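A casa de Hirnham

A minha tia deixou-me a casa de Hirnham em testamento e mais 568 euros numa lata de chá. A casa tinha 3 quartos, uma cozinha e um sótão onde eu, em criança, não podia entrar. Cheguei em outubro, com uma mala e as chaves num envelope da imobiliária Brennan.

A agência queria vender depressa. O homem ao telefone disse que casas assim já não se aguentavam muito tempo no mercado – depois corrigiu-se e disse que era ao contrário. Pedi-lhe 5 dias. Respondeu que sim, que tomasse o tempo que quisesse, mas que 5 dias era muito.

Na primeira noite dormi no sofá, de casaco vestido. A caldeira era uma Stenar antiga e fazia barulho sempre que eu abria uma torneira. De manhã fui à cozinha e pensei nos verões em que a minha tia me falava de colinas avermelhadas onde dizia ter vivido em nova. A minha mãe garantia que ela nunca tinha saído do condado.
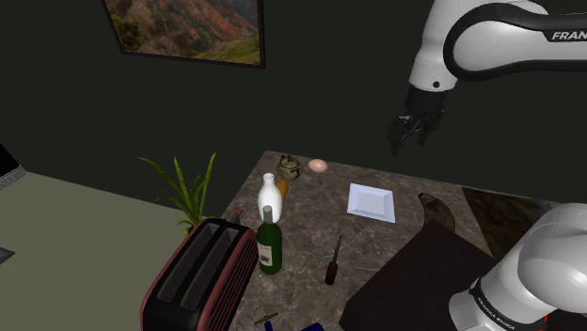
O sótão

Subi no segundo dia. Esperava cartas, ou pelo menos fotografias. Havia caixas da Usanex, a fábrica onde ela trabalhou até se reformar, e dentro das caixas havia recibos. Guardara todos: pão, selos, meias, o arranjo de um guarda-chuva. Nas costas de alguns tinha escrito coisas a lápis.

«Choveu.» «Falei com a minha irmã, mal.» «Hoje não fui.»

Sentei-me no chão e li até deixar de haver luz. A minha mãe aparecia muitas vezes, sempre como «a minha irmã», e eu aparecia uma vez, no recibo de uma garrafa de licor: «A miúda perguntou pelo sótão. Disse que havia ratos.»

Nunca houve ratos. Levei o recibo para baixo e pus-me a fazer o jantar.
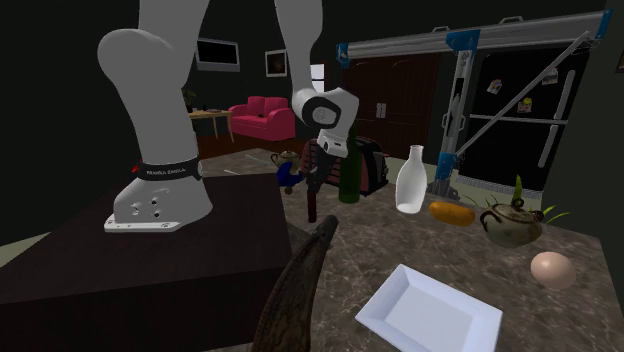

A visita

No quarto dia veio um casal ver a casa. Ela media as paredes com os braços abertos e ele perguntava pelo telhado. Ofereceram menos 1000 do que o preço e eu disse que ia pensar. Quando saíram, a mulher voltou atrás e quis saber se a casa era sossegada. Disse-lhe que a caldeira não.

Nessa noite telefonei à minha mãe. Contei-lhe dos recibos e ela ficou calada. Depois perguntou se havia algum bilhete de comboio. Havia um, só de ida, sem nada escrito nas costas.

– Então sempre foi – disse ela.

Pus a chave do sótão num prato, como a minha tia fazia. De manhã tirei-a de lá, meti-a no bolso e liguei para a agência a pedir mais uma semana. 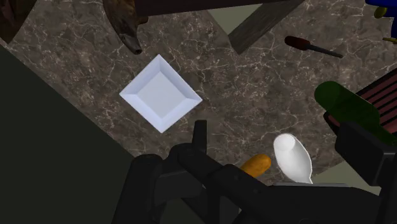 O prato branco, vazio, sobre o mármore.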